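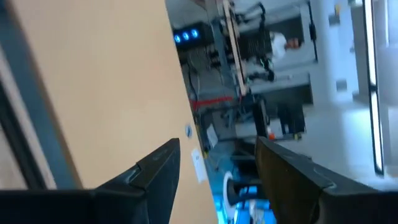

Ciltgate Shared Bench Rules, 4th edition: a review

Posted 26/03/2022 in Reviews, Lab Practice

I have read a lot of safety paperwork for robot arms, and most of it reads as if the writer had never had to share a bench with one. So when our group switched to the Ciltgate Shared Bench Rules at the start of March, I expected a binder that would sit on a shelf. I was wrong, and I'm happy to say so! We've used it on every shift since, and I keep finding small things in it to like.

What you get is a spiral-bound booklet, a set of wipe-clean cards and a sheet of stickers for marking out zones. The booklet is short enough to read over lunch. The cards are the part you'll use. There's one for starting up, one for handing over to the next person, one for people walking through, and one for what the booklet calls "soft stops," meaning any pause where the arm is holding still but still has power.

The soft stop card is worth the price by itself. We do household tasks all day (picking up, wiping, putting away), and those jobs are full of little pauses. Somebody wants to nudge an object back into place, and it's so tempting to just reach in. Ciltgate's rule is that hands stay out until the operator has said "holding" out loud and the second person has said it back. It felt silly for a day or two. Now I catch myself doing it at home with the oven.

I also love the section on people in the background. Most guides draw a line around the robot and stop there. Ours is an open room with desks, rolling chairs and cables, and people cross it all the time to get to their own machines. The booklet treats them as part of the job: chairs get parked on the far side of the tape, cables are checked at handover, and anyone crossing has the right to ask for a stop without giving a reason. That last one changed the mood in the room more than anything else in there.
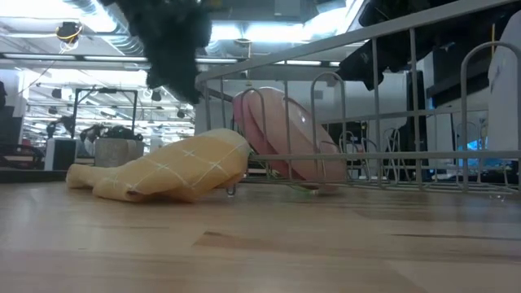

Then there's the chapter on everyday objects, which is where this edition really pulls ahead of the Plotow checklist we had before. Plotow was written with boxes and metal parts in mind. It has plenty on weight and sharp edges and almost nothing on a cloth or a plate. Ciltgate gives soft things and breakable things their own pages. Cloths are to be kept clear of any joint before power goes on, and they count as a snag risk in any rack with open wires. Plates get a drop check: what's under it, who's near it, and where the pieces would go. Wire racks have half a page all to themselves, mostly about fingers catching between the rods and about making sure the rack can't slide when something pushes on it. I had never thought to test that second one. We do it every morning now.

The writing is plain all the way through. "Move slowly near people" comes with an actual method for agreeing on what slow means at your bench, and a space to write it down. New people pick it up fast.

A few grumbles. The stickers don't hold well on a surface that gets wiped often, and we ended up buying the Gethin floor tape for the walkway, which I'd recommend anyway. The pages on two arms working over the same table are thin. They tell you to name one operator as lead and leave it there, and I wanted a lot more on what happens when both arms need the same spot. The log sheets are also cramped if your handwriting is anything like mine. We've logged 2,070 runs on them so far and I can read maybe half of my own notes.

Worth knowing too: this is a set of working habits, and it says so on the first page. You still need your own risk assessment and whatever your site and your robot's manual call for. The booklet has blank lines where those should be noted, so keep them filled in.

If your team is just one person and one arm, the Lollell pocket card is cheaper and covers the basics fine. For a shared room I'd get Ciltgate, and I'd get 3 sets of cards so there's one at each end of the bench and one by the door.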